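Help wanted for cupboards and papers, Relberg office

We are looking for two people to help us put in order the wooden cabinets of our office. The work is for 65 hours in total and it starts on 23rd March.

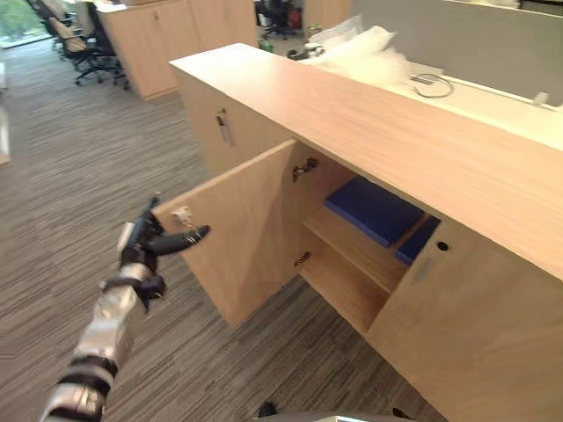 You will take out the folders, check the labels, write them in a list and put them back on the correct shelf. The list has now 119 entries and many are old. Doors must be locked each evening.

Experience is not necessary, but you should have clear handwriting and patience. 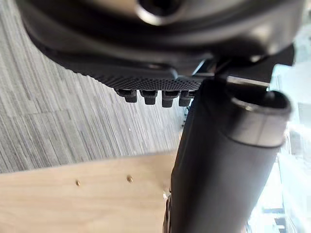 Erzsébet Kocsis

Please write me a short letter with your free hours and one phone number. Quang Hầu will show you the rooms on your first morning. We pay at the end of each week.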